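Papers > Workplace Waste > Section 4

4. Small peripherals and batteries in office waste

Brarkton audit logged 1,319 discarded items across 2 sites, Monday pickups only. Mice and single-use cells were the awkward ones — too small for the e-waste cage, too easy to bin.

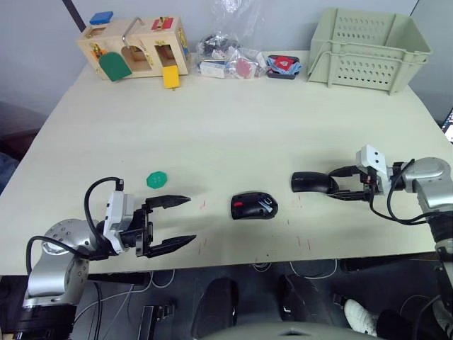

Stekero disagreed on this point, saying staff would happily use the cage if it sat beside the printer and not down in the loading dock.

Fair, but placement wasn't tested. Batteries went to general garbage most often, as in the earlier Prendow survey. 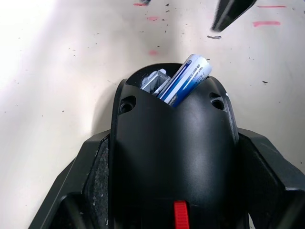 Figure 2. Cylindrical battery, AA style.

Labelling of bins varied by floor. Some had none. Wired and cordless mice were logged together, wich limits what can be said on cells left inside.
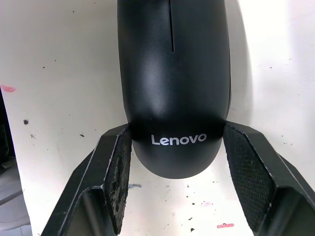
Coding followed the Ferreira scheme, with 200 items re-coded by a second rater. Disagreements were mostly over accessories — wrist pads, dongles, caps.
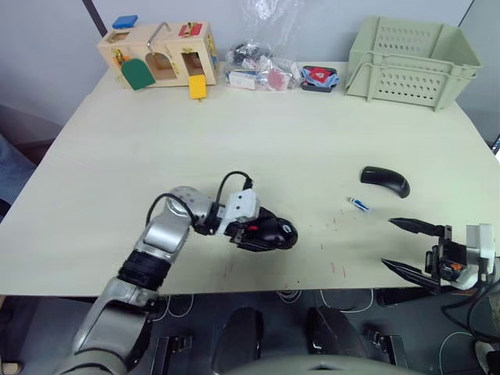
Those were kept as a separate catagory and left out of the totals by weight.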